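Can a Machine Clear the Table Yet?

21 March 2019

I have been following household robots for long enough to have a favorite chore, and mine is the snack table. Give me a table after company has left, with crackers and wrappers and a cup or two all over the cloth, and I'll tell you more about a machine in ten minutes than any spec sheet could. Folding towels gets the headlines, but clearing up is the job I'd hand over tomorrow!

Think about what's in the way. A factory part is the same part every time, bolted into the same fixture. A bag of snacks has a new shape whenever you touch it. Clear plastic throws highlights all over the place, so a camera may see the shine before it sees the bag. And then there's the cloth underneath, which wrinkles and slides and, if it's like any I own, has stripes running every which way.

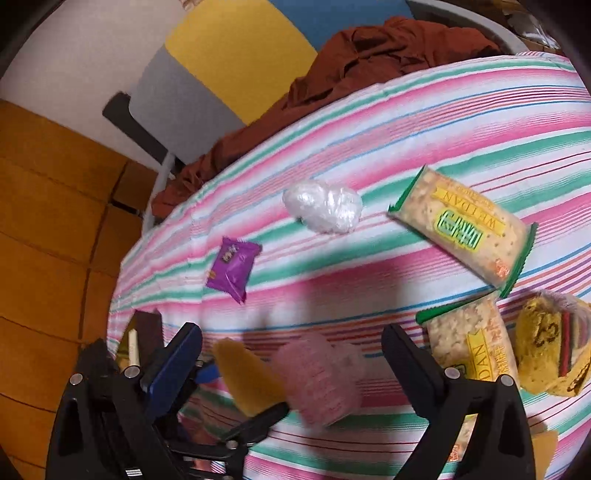
Why is a bag of crackers harder to pick up than a steel bolt?
The bolt keeps its shape and the bag doesn't. A grip firm enough to hold the bag may crush what's inside, and a gentler one can let the wrapper slip.

I went to the open day at Lillcombe last September, mostly to see the Dredis arm, and I came home grinning. They gave it 221 pickups from a messy table and it finished 200 of them. Go ahead and laugh at the 21 it missed -- I've dropped more than that on a bad Thanksgiving. What got me was how it missed. It would pinch a wrapper by the crimped end, feel it going, set it down and come back from the other side. Two years ago the machines I saw just closed on thin air and carried the nothing proudly over to the bin.

The Jundura team takes another road and I like theirs too. They care less about the arm and more about the fingers, and they'll talk your ear off about padding (I let them). Soft pads forgive a lot of bad aim. Their log had 692 tries on wrapped food, 521 of them good, with lighting that changed all day long. That's lower, sure, but their table was nastier.

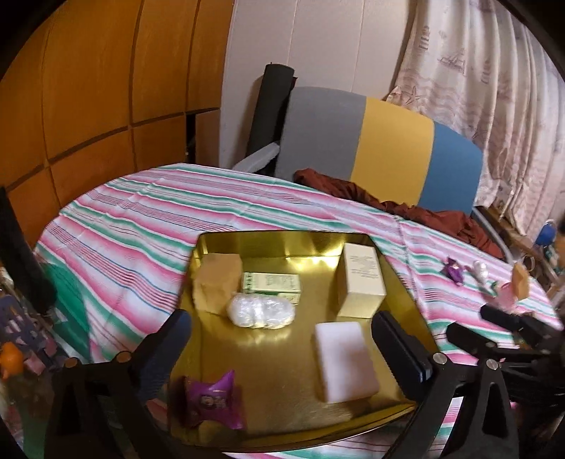

Sorting small items into a tray: a short job for a person, a long list of decisions for a machine.

Putting things into a tray sounds like the easy half. I'd argue it's the harder one, since each item you set down takes away room for the next, and the walls get in the way of the fingers. A shiny tray adds reflections, so there's a second, ghostly set of snacks for the software to worry about. People work around all of this while talking on the phone.

So, are we there? For a shop floor with bins and known parts, I'd say very nearly, and the old Hauser line I toured was doing it well before anyone wrote essays on the subject. For my living room, no. Speed is the big trouble. A clean table in forty minutes is a neat trick but my kids would have messed it up again by minute twelve.

Still, I'd take one now, slow as it is. Let it start after we've gone up to bed and work through the cracker packs one at a time, and if three of them are on the rug in the morning, I can bend down and get three.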